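Staruvura opens its repair shop and tool library in the old Skavus shoe store this November

For immediate release

Hello from all of us at Staruvura! I'm Ebuka Igwe, I started this thing in my mum's garage, and I'm very happy to say we've finally got a proper front door. In November we're moving into the old Skavus shoe store on Ornitz Lane, and from ten in the morning on opening day you can come in, have a cup of tea and borrow a drill.

If you haven't come across us before, we lend out household tools and we help people mend things. You join once, you get a card, and then you can take home a sander or a wallpaper steamer or the very heavy carpet cleaner (bring a friend for that one) for up to a week. We've got 800 items on the shelves now, which still makes me laugh, as we began with my own toolbox and a stepladder with a wobble.

Membership is £15 a year and stays at that price until next summer at the earliest. Under-18s join free with a parent or guardian. You can pay by cash or card at the counter, and please bring something with your address on it. 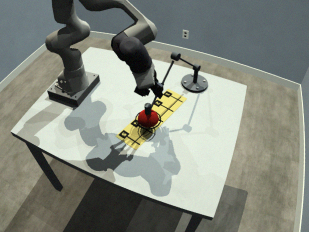 The move also means we can run mending evenings all year, instead of packing up whenever the church hall wants its tables back. Bring a lamp, a toaster, a coat with a broken zip, a chair with a loose leg, and one of our menders will sit down with you and have a go at it. You do have to stay and help! Lots of people arrive saying they're hopeless with their hands and go home having rewired a plug, and I love that part more than any other.

We've had 14 menders on the rota this year, and between them they cover sewing, electrics, bikes, clocks and a surprising amount of jewellery. What we're short of is anyone who knows about radios. If that's you, or your dad, or a neighbour with a shed full of valves, please get in touch.

A few practical things. The shop will be open from ten until four, with mending evenings starting at half past six. There's a ramp at the side entrance and an accessible toilet at the back. Parking on the lane is dreadful, so the 81 bus is your best bet - it stops right outside the chemist, and we're two doors along. We can't take in microwaves, anything that runs on petrol, or mattresses (yes, people have asked).

A huge thank you to Nnaji, the family paint shop over the road, who gave us all the paint for the walls and then lent us their rollers too. We put up the shelving over nearly three weeks of late nights, and the owner kept bringing us soup. The front room is now a very cheerful green.

Reporters and photographers are welcome on opening morning, and I'm glad to chat beforehand if that's easier. I'm usually about after two in the afternoon. Ask for Ebuka at the counter, or leave a note through the door and I'll ring you back.

Ends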